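Oiling a butcher-block table, how many coats?

Mateja Matić
Hello, I have bought a butcher-block top from Udora and I want to oil it before January. The leaflet says five coats, but my neighbor did only two. Must I sand between every coat? 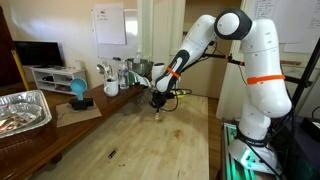

Last edited November 27, 2018

Van Dijk
I did three coats of mineral oil and left each one overnight. Sand lightly only after the first coat, when the grain stands up — fine paper is enough. Wipe off what remains, otherwise it stays sticky for days. Do the underside also, or the top can bend.

Plillow52
two is fine. mine is 5 years old

Mateja Matić
Thank you both. I will do three, and the underside too.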